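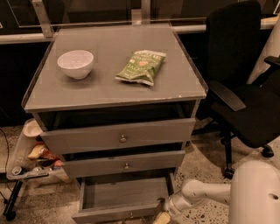

Grevcombe gets its own snack swap this July

GREVCOMBE - Old furniture, good company and plenty of crunchy things to eat are coming to the Stiltine building this July, when the neighborhood group Witside opens its first Secondhand & Snacks evening. Doors open at 5 p.m. and entry is free.

More than 200 pieces have been promised so far, from bedside cabinets and bookshelves to a very long church bench. Neighbors can bring one piece and take one home, and anyone without something to trade is welcome to come and browse.

"We were hoping for 72 sign-ups and we have 300 - I'm still grinning," said organizer Thaís Seixas. "Chips and dented drawers, what a night!"
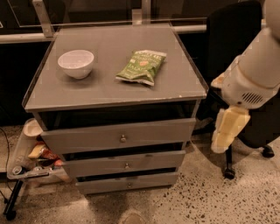 Odair Figueiredo will run a repair table until closing, showing people how to free a sticky drawer or touch up worn paint. Bring your own screws if you need an odd size.

Large items can be dropped off at the Gavrilă Street entrance from noon. Please label them with your name and phone number.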